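Home Food Home & Garden Travel Stories Subscribe

Small boxes, and what we keep in them

7 min read

I came home from Toledo with two pairs of socks I hadn't packed and a box I had no use for. It was about the size of my palm, bought in a side street from a man who was eating his lunch and didn't want to put it down to serve me (fair enough!), and I carried it home wrapped in a singlet in the middle of my bag. That was in April. It's now the week before Christmas and the box has lived on the kitchen windowsill, the bathroom shelf, my bedside table and the top of the fridge, and it has never had a single thing in it.

So I've started asking people about their boxes. I recommend it as a way to get through a Christmas party, by the way. Ask someone about work and they'll glaze over. Ask what's in the little box on their dresser and you'll still be standing there when the prawns run out.

My aunt has a pastille tin with her baby teeth in it. Hers, mind you, not her kids'. My neighbour has an old watch box full of keys, none of which open anything in the house, and she won't chuck them in case one day they do. A bloke at the bus stop – I'd got a bit carried away by this point – told me he keeps spare buttons in the box his wedding ring came in, and then looked very pleased with himself and got on his bus.

The person I really wanted to talk to, though, was Ghazal Mohammadi, who sells boxes out of the front half of a shop called Trurkby. I'd walked past it for years thinking it was a framer's. There's no sign to speak of, only the name in small gold letters on the door, and the window is usually full of wrapping paper. Inside there are 500 boxes on the shelves at any one time, and she knows that because she does the stocktake herself, with a pencil, and hates every minute.

"People come in and say they need a box," she told me, clearing a stool. "I say, what for? And they get embarrassed. They think there's a right answer."

She started with a job lot from her uncle, 140 cardboard jewellery boxes left over when he shut his stall. She meant to get rid of them over one summer of markets. She covered the dull ones in paper to make them sell faster, and found she liked the covering far more than the selling. Six years later she's still at it, buying plain boxes from a supplier called Arard and papering the tops at a bench behind the counter while customers poke about.

I asked if I could have a go and she handed me a brush before I'd finished the sentence. It's harder than it looks! You paste the paper and leave it, then you leave it some more, and all that time every part of you wants to slap it on. Go early and it bubbles. Go late and it tears at the corners. I did both on the same lid. Ghazal uses a butter knife to press the paper into the edges, the ordinary kind with a rounded end, and she's had the same one since the beginning and gets quite short with anyone who butters anything with it.

The paper itself comes from all over. Old maps, sheet music, offcuts from a bookbinder, the odd calendar. She's careful about pattern. A big flower on a small box looks like it's trying to get out, she reckons, and she'd sooner have a scrap where you can't quite tell what you're looking at. Cloudy things. Weathered things. Blues that have gone a bit grey.

The colour I kept going back to was teal. I'm not a teal person (my sister painted a whole hallway in it once and we had to be very supportive), but on something small it's gorgeous, deep enough to look serious and still cheerful next to a pile of bills. It also sits nicely on stone, or anything with a bit of vein running through it, and I was already mentally rearranging my bench at home.

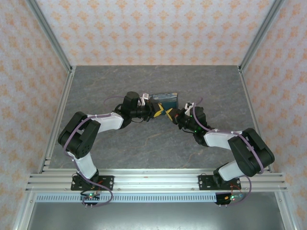
Deep teal, with a mottled patch of pale blue, grey and brown.

Ghazal's prices start at $46 for the small ones, which made me swallow, and then I thought about how long I'd spent wrecking one lid and stopped being a tightwad. She'll do a box in your own paper too if you bring it in. Someone gave her their late mother's recipe for fruitcake, handwritten, and wanted it on the lid where they could see it. She made a copy of it first and practised on that for two days.

She doesn't do much online. There's a page on Userent where she puts up a few at a time, and they go quickly, and she forgets to take them down and then has to write apologetic emails. You're better off going in. Take your time, and don't say you need a box for something.

I asked what she keeps in hers. She's got 4 at home, which I thought was admirably restrained for a woman in her line of work. One has stamps, one has hair ties and one has her grandfather's cufflinks. The last one she went and rang her husband about, because she couldn't remember, and he opened it while we waited. Batteries, he said. Mostly flat.

I bought a small one, dark, with a scrap of coastline on the lid from a map I can't identify. It's on the windowsill where the Toledo one used to be. The Toledo one has gone back to the top of the fridge, and last night I put a spare fuse in it.

Dec 21, 2018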